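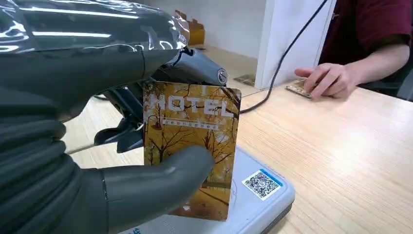

Small Stuff: Drawers, Boxes, Paper and the Rest of It

Fall cleanout notes. Batteries, cards, screws, cords, takeout menus, all the little things with no home. Skip to the part you need, it's not in any real order.

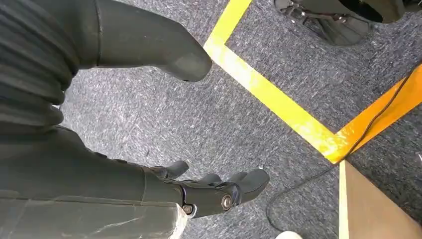 By Omar Saab
Posted November 9, 2022 in Home & Workshop

Did the whole house in October, kitchen first. Mistake. Start with the worst drawer and get it over with.

The junk drawer
Dump it all out on an old sheet. Not the counter, stuff rolls. Wipe the drawer with a damp cloth and a drop of dish soap, then leave it open until it's bone dry. Put back only what you've used this year. Rubber bands go brittle, so stretch one before you keep the bag. Dried up glue, toss. Keys you can't match: tag them, give them 3 months, then out.

Dividers
Cheap thin wood is fine. Measure the inside of the drawer, not the front (did this wrong on two drawers, whole afternoon gone). Cut them a hair short. They swell in summer. Sand the top edges or you will get splinters, a few passes with fine paper is plenty. No glue if you can get a snug fit, you'll want to move them later.

One big compartment plus a few little ones beats all little ones. Everybody makes the cells too small. Then the tape won't fit and it lives on top of the fridge.

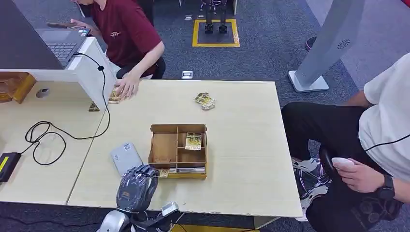 Same goes for depth. Deep boxes hide things at the bottom, so for anything smaller than a matchbox go shallow. I use Skallora trays in the kitchen, the low ones, and an old Pindow tin for picture hooks. Rinse trays in warm water only. Mine went through the dishwasher and came out shaped like a potato chip.

Paper and cards
Recipe cards, kids' trading cards, photos, they all want the same thing. Dry, dark, standing up, not packed tight. Flat stacks are ok for a week or so, after that the bottom ones start to curl. Wash and dry your hands before sorting, cooking oil leaves spots that don't come out. For a sticky smudge on a glossy card try a dry microfiber cloth first. No water, no spray cleaner. Basements are bad for paper. So is the cabinet over the stove, which is where my recipes were for 14 years.

Cords
Loose loops, never a tight wrap around the brick. Bend it hard at the plug enough times and the jacket splits. Masking tape flag near the plug end with the name of the thing on it. Write it today, you will not remeber. Frayed or warm to the touch means it goes in the e-waste bin.

Screws and nails
Glass jars, lids on tight, sorted by length and forget sorting by type. Hipólito Garrido at the Villarar hardware counter told me to drop a piece of chalk in each jar for the damp. Been doing it since. Swap the chalk when it gets crumbly.
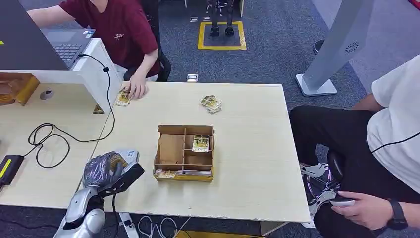 How do I get old label glue off a wooden box?

Warm it with a hair dryer on low, peel slowly from one corner, then rub whats left with a little cooking oil on a rag. Give it a few minutes, wipe, and finish with a barely damp cloth. Test the oil on the underside first if the wood is unfinished, it can leave a dark spot.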